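The Front Room Tables at Lirness
Gallery - posted May 15, 2024

We finished moving the tables into the front room at Lirness in January, and people have been asking how they look in use. This page is mostly for the members who only come in a few times a year and want to know what they will be sitting at. The old arrangement was two heavy desks from the Dollton office, and they took up more floor than they were worth.

The new tables are white, all the same model, and light enough for two people to carry. They are kept pushed together in a row because most of what goes on in here needs one long surface. Fitriani Siregar found them through Ghauri, a secondhand office supplier, at 35 dollars each. Delivery was another 95, and we paid it gladly after looking at the stairs.

A long surface for shared work

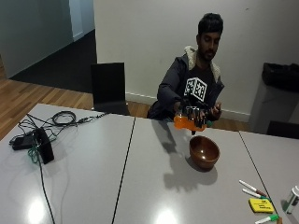

The tops wipe down easily. Dry marker comes off with a cloth if you get to it the same day, and older marks need a bit of spray from the cupboard. Please don't use the scouring pads from the kitchen. Efua Bawa tried one on the underside as a test and it dulled the finish right away.

Cups and bowls are fine on the tables as long as they go back to the kitchen when you leave. The markers live on the tables or in the tray by the whiteboard, and either is all right. If one runs out, throw it away and write it on the supply list - a dried-out marker put back in the tray only gets picked up by the next person.

The shiny finish does pick up the ceiling lights. If you are reading or doing close work in the evening, move your chair along until the glare is out of your way. We looked into matte covers, but the quote from Flonus was 130 dollars for the row and we decided to wait.

Where the cables go

The room has fewer outlets than we would like, so cables tend to collect at one end of the row. Sombat Phuthong has asked that adapters stay at that end while they are plugged in, which leaves the rest of the surface clear for paper and anything else you are working on. Long cables that run off the front of a table should be moved aside before anyone carries a chair past.

Extra cables go in the labeled box when you are done. If you find one with no label and no owner, leave it in the box and send a note to Jintana Chaimongkol, who keeps the list of what belongs to the room.

Chairs, floor and bin

The chairs are older than the tables and will probably be replaced next. The tall black ones are comfortable enough for an hour or two. Lift them when you move them, please, and don't drag them over the floorboards. Prapai Chaimongkol spent around 110 dollars on felt pads and floor wax and would like both to last.

The gray bin stays against the wall. Fold the bag over the rim when you put in a new one so it doesn't slip down. The hallway outside is carpeted, and dirt from there gets walked in onto the boards, so a quick sweep near the opening at the end of the day helps a lot.
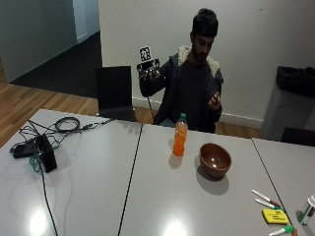 Booking the room

The front room can be booked for a morning, an afternoon or an evening. Put your name on the sheet by the door and say how many tables you need. If you separate the row, push the tables back together before you go and check that the edges line up. Keys are returned to Sombat, or to the box downstairs if he has already left.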